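About Burville School of Hospitality

Our History

Burville School of Hospitality was established to prepare adults for skilled work in kitchens, dining rooms and small lodging businesses. The school was founded by Ewan Merrick, a former hotel manager, who began by teaching evening classes in two rented rooms on Restolness Road. The first class had 17 students. Most of them held daytime jobs, and the timetable was arranged to suit them.

The school moved to its present building in the month of March, four years after it opened. The building had served as a dry goods warehouse and retains its original loading doors, which now open onto the student courtyard. The teaching kitchen was fitted first, followed by the practice dining room, the bakery and the reading room. A second floor was brought into use later for bookkeeping and menu planning classes.

Evening instruction remains central to the school. Day programs were added at the request of local employers, and both groups of students follow the same course of study and sit the same final assessments.

Our Mission

The school exists to give its students a sound grounding in the hospitality trades at a cost they can meet. Instruction is practical, and written work is kept close to the tasks that students will carry out in employment. A student who learns to cost a menu does so with current supplier prices. A student who learns table service does so with paying guests in the practice dining room, which is open to the public for lunch during term.

Programs of Study

The school offers certificates in Professional Cookery, Baking and Pastry, Dining Room Service, and Small Lodging Management. Each certificate takes two terms by day or four terms by evening. Class size is limited to 15 in the kitchen and bakery.

Short courses are offered in food safety, knife skills, bread making and household budgeting. These are open to any adult resident of the area and carry no entry requirement. Students who complete three short courses may apply the hours toward a certificate with the approval of the program head.

Work placement is required in the final term. Placements are arranged with restaurants, inns and care homes, including the Veketti Inn, which has accepted our students every year since the placement program began.

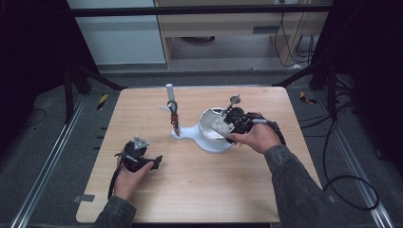 Faculty and Administration

Nathalie Thibodeau is Director of the school and is responsible for its academic standards. She taught pastry here for several years before her appointment.

Hammad Shaikh heads the Professional Cookery program. Zeeshan Usmani heads Dining Room Service and supervises the practice dining room. Mohsin Jatoi is Registrar and handles admissions, records and financial aid. Mr. Merrick has retired from teaching and serves as chair of the board.

Tuition Assistance

Roughly 80 percent of certificate students receive some form of tuition assistance. The Butt Scholarship covers full tuition and the cost of uniforms and knives for one evening student in each program. Applications are made through the Registrar's office and are reviewed before the start of each term.

Library and Records

The reading room holds 3369 volumes on cookery, service and trade history. It is open to current students and graduates during school hours. Visitors may consult the collection by appointment. Graduates who need copies of a certificate should write to the Registrar and give the name under which they enrolled.

Page last reviewed September 13, 2024.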